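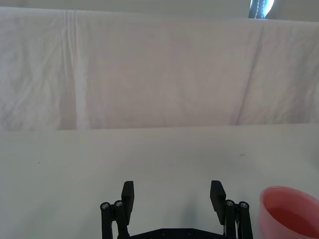

**Sihan Fu**

# stundwood-cups

Hi! This is the data card for our robotics club's fall project, and I'm the one who keeps the files tidy (mostly). Yabsira Lencho wrote the recording script and I drove the arm for nearly all of it.

**What you get**

- 537 episodes, all wrist camera
- pink plastic cup, white cloth backdrop, two-finger gripper
- `train/` and `val/`, with 200 episodes in `val/`

Every episode stops at 900 steps, even if I was still fumbling - sorry, I was learning too! Check the `success` column before you train on anything.

**Known annoyances**

The cloth has wrinkles and they move between sessions, so please don't crop to a fixed line. The October episodes have no gripper width saved (my fault, I renamed the field and forgot).

To load it, run `python load.py --split train`. Questions go in the club channel, and Yabsira answers faster than I do.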